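June 2020

Gullside bench, handheld grippers, handover fault

Carrying on from the last entry. The drops during two-gripper handovers are still with us. Unit A (the one we call Flukau) holds the part, unit B (Rewi) comes in from above with its tips pointing down, B closes, A opens, and on a bad run the part twists and falls on the table. Single-gripper pick and place is fine on both units. It only shows up in the handover.

Did 40 handovers this morning with the jaws as they were left on the last session. 16 bad. I called it bad if the part dropped or if it swung far enough that B could not have put it down straight. Most of the bad ones were swings.

First thought was the pads. Wiped all of them with alcohol, let them dry, ran it again. No change worth writing down. Swapped the yellow tips between units, since Fongchan Chantharasri had suggested one pair might have been printed from the older file. Fault stayed with unit B, so not the tips.

Second thought was the operator, meaning me. I was coming in fast and closing before the tips were properly lined up on the end of the part. Slowed right down, with one of us on each unit, and held still before closing.

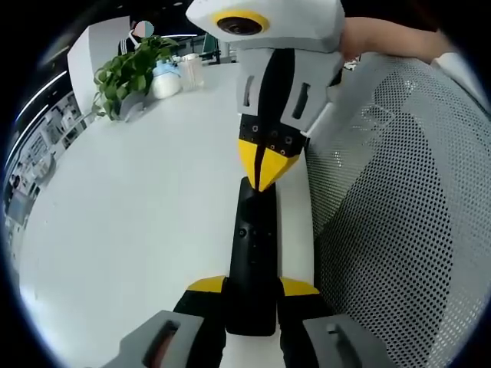 Slower helped a little but the swing was still there, always in the same direction. That made me look at the jaw travel. With B closed on nothing, one finger reaches the middle before the other and then gets pushed back by it. You can feel it with a fingernail on the back of the finger plate. Unit A does not do it.

Took B off the job and opened it on the side bench. The grub screw on the left carriage had backed out and the carriage could slide on its rod under load. No threadlock on it that I could find. The right one had plenty. So when B closes, the left side gives, the part is pushed over, and as soon as A lets go there is nothing to stop it turning.

Safety note, please read. While I had the cover off, B closed by itself when I plugged the cable back in. The Flosent driver sends the last commanded position on power-up and the last command had been "closed". My finger was not in it but it was near enough. Pull the cable before you take the cover off, and command "open" before you pull the cable. I have put a label on the case. The force limit was set to 30 in the config, which would not break anything, but it would pinch hard.

Repair: cleaned the thread, new grub screw, medium threadlock, left to cure. Checked the other carriage while I was in there. Re-zeroed both fingers against the gauge block and saved the offsets under a new name so the old ones can still be compared.

Still open:

The cycle counter on B reads just over 3000. A is lower. If the screws work loose with use then A is next, so its covers need to come off too. Not done yet.

The recordings made with B since December may have the same slip in them. Fongchan to look at the finger width trace on a few and see if the left side lags. If it does we need to decide whether those handovers stay in the set.

Ask Rob-shop for the build sheet and see if threadlock is on it at all.

Repeat the handover run on B once cured, same part, same two people, and log the swings separately from the drops this time. Until then B has a red tag on it and stays on the shelf.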